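Ticket 1501
Product: Fasov two-finger gripper kit with wrist camera, evaluation unit
Supplier: Serkar
Site: Cheema refurbishing bench, bay 2
Priority: Normal
Status: Closed, one item carried over
Subject: Gripper stops short when reaching into open desktop workstations

Problem as reported

We have the Fasov kit on trial for stripping parts out of used desktop workstations before they go for resale or scrap. On small office machines it has been fine. On the bigger workstations the arm goes in, slows down and stops before the fingers reach the part. The pendant shows "path blocked, code 15". Clearing the code and pressing resume gives the same stop in the same place.

Nothing has been touched or damaged so far. We would like to know if this is a setting, a fault, or a limit of the kit, as we have to tell the office whether to keep it.

First reply from Serkar support

Thank you for the clear report. Code 15 comes from the clearance check, not from the motor. The controller thinks that some part of the gripper is going to meet the chassis and holds the arm where it is. Please send the following:

1. The controller log from the last stop.
2. The tool profile name shown on the Setup page.
3. A still from the wrist camera with the gripper inside a case.
4. The finger type fitted (short, long or angled).

Site reply

Log attached. Tool profile reads "Standard short". Fingers are the angled plates with the round holes, fitted on arrival. We did not change them. The still is from one of the Dell boards. The CPU socket is empty on this one, and the parts we want next are the plastic carrier on the left with the blue latch, then the heatsink at the lower right.

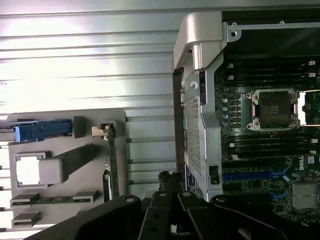 Support notes on the log and still

Two things found.

The first is the profile. "Standard short" describes a different finger. With that profile loaded the controller works out the fingertip position wrongly, and the clearance check is run on a shape that is not the one on the arm. The angled fingers need "Angled plate".

The second is the silver bracket that stands up between the carrier and the motherboard. It has a curved handle at the top and a crossbar going off to the right. The kit's case model is a plain open box and knows nothing about a divider like that. The bright ridged metal at the back may also be upsetting the depth reading. The log has 974 rejected depth points for one approach, all in the upper left quarter of the view.

Steps to try

1. Move the arm to its park position and switch the gripper to Hold.
2. Setup, Tool, choose "Angled plate". Save. The controller will ask for a restart. Let it restart fully.
3. Run the fingertip check with the block supplied in the kit.
4. Turn the bench lamp away from the open side of the case.
5. Setup, Workspace, Add keep-out. Draw one box over the bracket, including the handle and crossbar.
6. Set approach speed to Slow and run one approach to the heatsink without closing the fingers.
7. If that passes, do the same for the carrier.

Please do not switch the clearance check off to get round the code. The pendant allows it, but damage done with the check off is not covered under the trial terms.

Site reply

Steps 1 to 3 done. Fingertip check failed the first time. The block was in upside down. Second time passed.

Step 4 done. We also hung a dark cloth over the lamp arm.

Step 5 took a while. The keep-out box can only be drawn square to the bench and our case was sitting at a slight angle, so the box covered part of the board as well. We straightened the case against the stop rail and drew it again.

Step 6 passed. The arm went to the heatsink and stopped above it with no code.

Step 7 gave code 15 again, but much later in the move than before.

Support reply

That last stop is a true one. With the bracket in place there is not enough room for both fingers to open on the carrier from the board side. Please teach a second approach from the outer side of the carrier, with the wrist turned, and save it under its own name.

Site reply

Second approach taught and saved as "Hollberg left", after the tray we use for those parts. Ran it on the same machine on Saturday morning, slow speed, no code. Fingers closed on the carrier and let go when told. We have not tried pulling a carrier out yet.

Closing notes

Cause: wrong tool profile loaded at delivery, plus no keep-out for the internal bracket.
Fix: profile changed, keep-out added, second approach taught.
Carried over: request for keep-out boxes that can be turned to match the case. Passed to the Fasov software list, no date given.
Trial unit stays on site. Reopen this ticket if code 15 comes back with the profile set to "Angled plate".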